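How many demos for picking laundry out of a basket, and should I reset the basket every time?

Asked 29 January 2018 in Imitation learning

I'm collecting teleoperated demonstrations for a single arm with a parallel gripper and a wrist camera. The task is to take one piece of clothing out of a laundry basket and put it on a sofa. I have 114 episodes so far. The policy trained on them reaches the basket fine but often closes on nothing, or grabs two pieces at once and drags both out.

Two questions. Is 114 just too few? And do I need to rearrange the clothes between episodes? Right now I take out one piece, drop it back in the same way, and go again. Recording with the Grerkix logger, if that matters. The camera only sees the last part of the approach well.

Answer 1 (accepted)

114 is low but I don't think it's your main problem. If the clothes go back the same way each time, you have one episode recorded 114 times. We had the same failure on a similar task and it went away between 200 and 300 episodes, once we started dumping the basket on the floor and refilling it before every take.

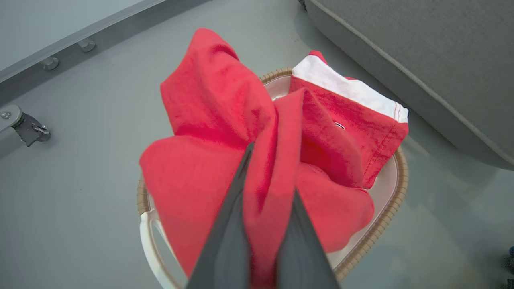 Two pieces at once is mostly a problem of where the operator chooses to pinch. Tell whoever is driving to go for a fold that stands up by itself, well away from any edge where another piece begins. Same-color pairs are the hard ones and you want plenty of them. With a red cloth in front and a second red piece behind it, the white band is about the only thing that tells the wrist camera there are two, and where the reds overlap they nearly run together. If your operator has to guess there, the policy will learn the guess. We let the driver look into the basket from the side before starting and only use the wrist view for the grasp.

Other things that helped us:

Pause for a moment after the fingers close, then lift slowly. Our early episodes closed and lifted in one motion and the policy learned to lift early – that could be your "closes on nothing".

Keep the failed grasps if the operator recovers and finishes. Throw out the ones where they give up.

Move the basket a little between takes, and turn it. Ours has handles, and with the basket always facing one way the policy started lining up on a handle.

Label the number of pieces that came out. It takes a second per episode and lets you filter later.

Answer 2

Get more data. We used 4,000 on the Avex arm and it works.

Comment on answer 2: 4,000 episodes of one task or spread over several?

Reply: Several. I'd have to look up the split.

Answer 3

Agree with the first answer about refilling. I would also check your timestamps before recording anything else. I lost most of January to a delay between the gripper signal and the video. In playback the fingers were already on the cloth while the logged command still said open. Coppens grippers report position late over the serial link, and I believe the Drikik ones do as well, though I have only used the older model. Play back ten episodes frame by frame and compare. If the offset is constant you can shift it and keep what you have.

Comment from asker: Checked, offset is constant, three frames. Shifted it and will start refilling the basket from tomorrow's session.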